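# Moving the household files off paper

08/04/2025

I finished the conversion in June and have now used the result long enough to report on it. The starting point was three drawers of paper: tax returns, appliance manuals, insurance letters, vet bills, and the correspondence from two apartment leases. The end point is a folder tree on a small server in the closet, with an offsite copy.

The total came to 1,632 pages after weeding. I did the weeding first, by drawer, and threw out anything that could be downloaded again in under a minute. Manuals were the largest category to go. Bank statements stayed, as my bank only keeps them online for a fixed period and I don't want to depend on a setting I can't see.

## Scanning

I scanned everything at 300 dpi in grayscale. Color is worth using for receipts on yellow thermal paper and for anything with a stamp. At 600 dpi the files got much larger and the text recognition made the same mistakes, mostly confusing 1 and l in account numbers.

Staples are the slow part. Pull them all before you start a batch and keep the batches small. Mine were 18 sheets, below the point where my feeder begins to take two at a time. If the page count on screen doesn't match the stack, rescan the entire batch. Looking for the one missing page takes longer.

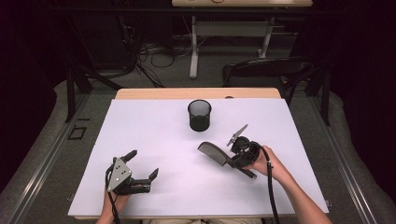
File names follow one pattern: year, month, sender, subject, all lowercase with hyphens. The date is the date printed on the document. I tried the scan date for a week and it was useless for searching. Undated papers get the year and two zeros for the month, so they sort to the top of the year.

## Folders

There are 13 top-level folders and I would like fewer. "Langate" is the old apartment, "Modisley" is the current one, and both contain a lease, a deposit record, and an inspection report. Medical is split by year. Taxes are split by year and contain nothing except what was filed plus the supporting forms. Anything that could live in two places goes in the one I would open first, and I don't make links.

## Backups

The server copies itself to an external drive every night. The offsite copy runs every 6 days. I restored a full folder from each as a test, and compared checksums. The drive passed. The offsite restore dropped the modified times, which doesn't matter with dates in the file names, but I noted it in the readme.

I kept paper originals for the car title, birth certificates, and the signed lease. They fit in one envelope box on the shelf above the server.

Still to do: the photo negatives, and a shoebox of warranty cards I have been avoiding.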